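Tips for working at a table with a small robot arm

I keep a small arm at Raststead, where we share a workshop, and the same questions come to me again and again. So I write my rules in one place. They are good practice for a light arm which moves cups, bowls and blocks. For a big machine you must follow the safety standard of your country and the manual, and my page is not enough.

Before you switch on

Draw the reach of the arm on paper first. Stretch it fully by hand with the power off, measure, and add 8 inches on every side. Inside this line no person puts a hand while the motors are on. Hazem Ramadan at Lahlou taught me to put tape on the floor also, and I have done it since December.

Find the stop button with your eyes closed. If you cannot, it is in the wrong place. Press it once every morning before the first job, and write in the book that it worked.

Fix the base with all the screws. A clamp from the kitchen drawer is not a fixing.

Mugs, bowls and other dishes

Start with slow speed. I use 9 percent for a new object and I go higher only after two clean runs without a drop. Keep the lift low when you practice, just a little over the table, so a mug that slips has not far to fall. 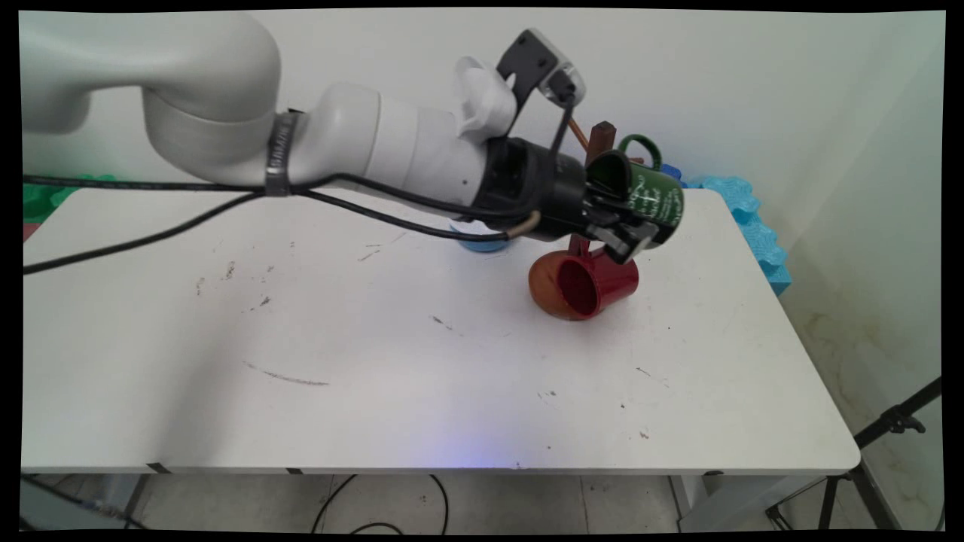

Set the grip force with an old mug, never with the one you like. Too much force can break a handle, and the broken edge is very sharp. When something breaks, stop the arm, switch off the power, and only then take the brush. Do not reach between the fingers to save a falling cup — let it fall.

If a thing lies on its side, decide before the run whether the arm or the person will stand it up. Both together is how fingers get pinched.

Cables

Every cable needs enough slack for the farthest position and no more. Move the arm slowly through all its positions and watch the wrist, where the cable bends most. Cables on the floor should go along the wall or under a cover. I bought mine from Wutberg and it holds well on tiles.

At the end of the day

Park the arm low, open the gripper, switch off, and wipe the table with a damp cloth. Crumbs and small chips get into the joints. Dishes used for practice do not go back to the kitchen shelf; ours have their own box with the label Kundine, from the name of the old project.

Check the screws of the base every 11 days or after any hard hit.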